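Buying from abroad: tips for the kitchen table importer

Notes for anyone who orders household bits, tools or kit from overseas and gets stung at the door. I've been doing it for 9 years, mostly kitchenware and spare parts, and the rules on duty have moved more than once. Check the current ones before you spend. What follows is the housekeeping side, which doesn't change much.

Before you order

Find out where the thing is made. Not where the shop is - where it's made. A trade deal between two countries normally covers goods that come from those countries, so a pan made somewhere else and only stored in a warehouse in Nareck may not get the lower rate at all. I learnt this with a set of Hladun casserole dishes. Shop in one country, factory in another, full duty on the lot.

Ask the seller before paying. One line email does it: "What is the country of origin and will you put an origin statement on the invoice?" Good sellers answer the same day. Ones who don't understand the question, leave alone.

Look at the checkout page properly. Some shops take the tax at checkout, some leave it to the courier. If it's been taken, screenshot it. Keep the screenshot till the parcel is in your hands and a month after.

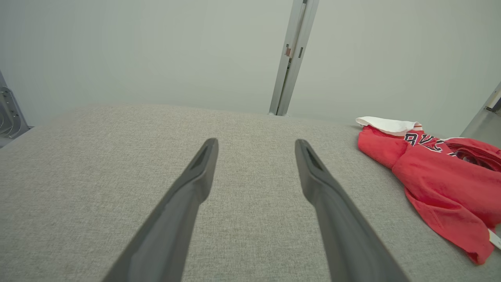
Work out the whole cost on paper. Price, postage, insurance if any, then duty, then VAT on top of all that, then the courier's handling fee. People forget the last one. On a small order the handling fee can be bigger than the duty, and then your bargain tap washers cost more than the ones in the shop down the road.

One big order or several little ones? Depends. Small parcels may each attract a fee. One big one may tip you over a threshold. Do the sum both ways, back of an envelope is fine.

The paperwork

Keep a folder. Mine is a plain card one in the kitchen drawer, one pocket per order. In it:
order confirmation
invoice, with the origin wording if you got it
tracking number
courier's tax bill
anything you wrote to the seller

Write the order number on the front of the pocket in pencil so you can reuse it.

Get the description right. "Parts" is no good on a customs form, nor is "gift" when it isn't one. Ask the seller to write what it is and what it's made of: "steel bread knife", "cotton tea towels, woven". Vague wording gets parcels held, and it gets them charged at the wrong rate as well. Had a Wornis mincer sat in a depot for ages becuase the label just said "machine".

Commodity codes look frightening, aren't really. Long number that says what sort of goods it is. Look it up in the government's online tariff, try a couple of plain words, read the notes. Material usually matters, so a plastic colander and a steel one sit under different codes. 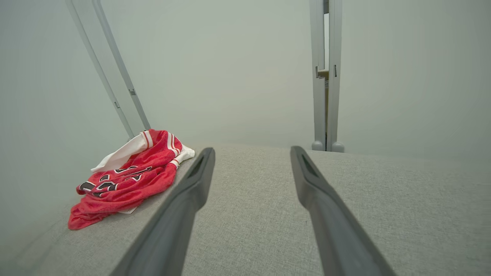
What if the courier charges duty on something that should have come in free?
Pay it if you need the parcel, then claim it back. Send the bill, the invoice and proof of origin to whoever raised the charge, and keep copies. There's a time limit, so do it the same week.

When it arrives

Open it the same day. Check against the invoice before the box goes in the recycling. If something is broken or missing take your photos with the label showing, then email the seller.

Don't cut the customs label off. Leave it on the box, or peel the whole pouch off and put it in the folder. You'll want it if you send the thing back.

Check the plug and voltage on anything electric. An adaptor changes the shape of the pins and nothing else. If the plate says a voltage that isn't ours, don't plug it in.
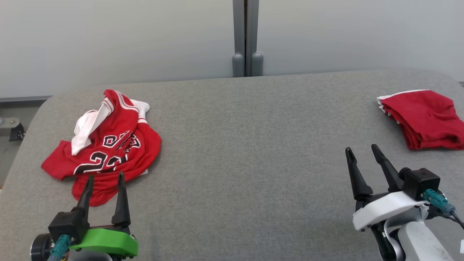

Sending things back is where most people lose money. Write RETURNED GOODS on the customs form and put the original order number next to it, otherwise the seller gets charged duty their end and takes it off your refund. Use a tracked service. Then ask about getting your own import tax back - it doesn't happen by itself, you have to apply.

Last year I returned a Pisau knife block, paid 67 in tax and fees on it, and got 3 of those back first time round because I'd left a form out. Sent the form, got most of the rest. Slow, but it came.

Odds and ends

Card fees. Check whether your bank adds a bit for foreign currency. Always pay in the seller's currency if offered the choice, the shop's own conversion is nearly always worse.

November is a bad month to order anything you need soon. Depots are full. Order in October or wait.

If rules are about to change, go by the date the goods come in and not the day you clicked buy. Usually, anyway. Check, and give the post plenty of slack.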